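3.2 Cups and lids

The second group of objects in our collection is the drinking cups with lids. We chose them after the first visits to the Semura and Plemach canteens in August, where many workers carry a drink from the counter to their desk. In these places a cup is rarely an open cup. It has a lid, and often something stands in the lid, such as a straw or a stirring stick. For the question of how people set down and clear a table, this changes the object very much, because its height and its balance are different from those of the cup alone.

We recorded 714 placements of objects on tables, and in 27 of them the object was a cup with a closed lid. Each cup was put on a plain table with free space near it. The participants received no instruction about the direction of the lid.

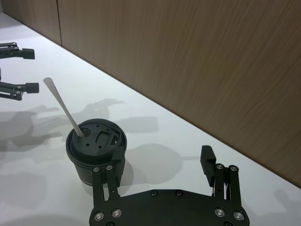
Figure 2. Black cup with black lid on the white table. A pale stick or straw stands in the round opening of the lid.

The lid in Figure 2 is a good case for our coding scheme. Its rim is wide and rounded, and the inner part is raised. The round opening lies away from the center, and on the other side of the disc there is a recessed rectangle with rounded corners. Because of this, the lid has a clear direction, although the cup itself has none. The stick leans to one side and becomes wider toward its upper end. In the coding we treat cup, lid and stick as one object, but we note the leaning side of the stick in a separate column.

Two coders worked through all the placements with the Furkar sheet. They disagreed on 28 placements, mostly on the question of which side of a lid should be called the front. We decided to take the side of the drinking or straw opening as the front. If a lid had more than one opening, the larger one was used. The same rule was applied later to the bottles from the Sarpong set, which are described in the next section.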